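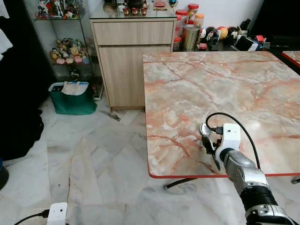
The quote from Brekwood came to 126 thousand, and the owner had it folded in her apron pocket the whole time she watched the arm hold a spoon.

"It's a very good spoon grip," said the salesman.

She said she had a nephew with a very good spoon grip and he cost her lunch.

He laughed and turned the page. Four years of servicing, he said. Five if she signed before the end of March. She asked what the fifth year was worth if she didn't sign, and he went looking for it in the binder.

She had run the café at Ombridge long enough to have bought a dishwasher on a brochure. Wastura, the colour of cream, guaranteed quiet. It had sat in the laneway under a tarp for two winters, and the fellow who finally took it away charged her for the honour. So she had a list this time. Who comes when it stops? From where? Who pays for his petrol?

"Jitpraphai handles the region," the salesman said.

"How many people is that?"

"Five technicians."

"For the region."

"They're very mobile."

She wrote down five and put a line under it. Then she wrote grippers, spare, and beside it a question mark, and cable, same. The binder had nothing under spare. It had a lot under vision.

"Where would you see it going?" he asked. "In your space?"

She thought of the counter, the till, the narrow bit by the fridge where two people already had to turn sideways. She thought of the loan.

"Can I rent it for a month?" she said.

He closed the binder on his finger. Renting, he said, was something he'd have to ring up about.

"Ring, then. I'll wait."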